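Scooter Won't Charge? Garage Tips Before You Buy a Stator
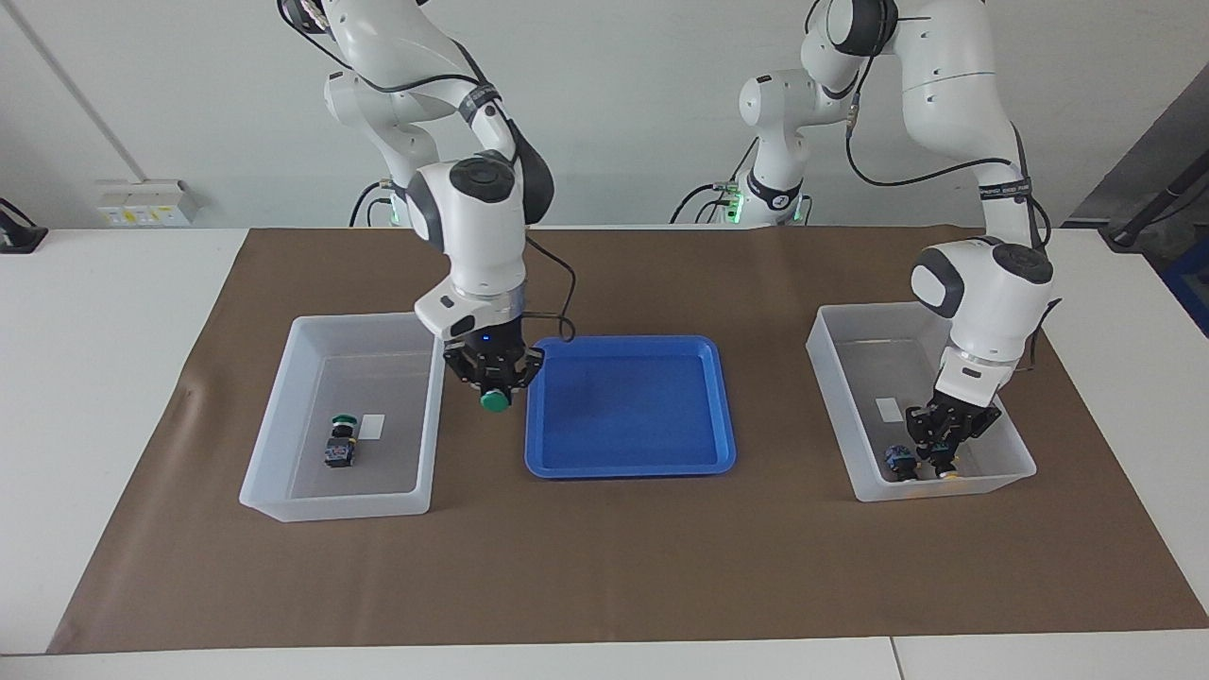 Can a bad stator be mistaken for a dead battery? All the time, and the battery is the one that gets thrown out first.

I put two new batteries in my old Rinham before Tín Hoàng came over with a multimeter and a look I still remember. So start with the meter. Clean the battery terminals, run the engine, and read the voltage across them. If it never climbs above the resting number, follow the wires down and unplug the stator connector.

Look inside the plug. Brown, melted plastic is a bad sign, and so is a smell like burned toast. Check each coil wire against the engine case with the meter on ohms. Pickup wires have their own rules, so read the manual - yes, the one under the oil rags.

If you do pull the flywheel, use a proper puller. My screwdriver method cost me a flywheel and 30 days on the bus.

Put the bolts in a jar lid in the order they came out. Oanh Chu writes on hers with a marker, and she has never had one left over. I have a coffee can of them.

Scrape off the old gasket with plastic, wipe the case dry, and route the new wires exactly like the old ones. Fans eat cables.

324 shares | 4 comments

© Purkwood Garage Notes | Contact | Back to top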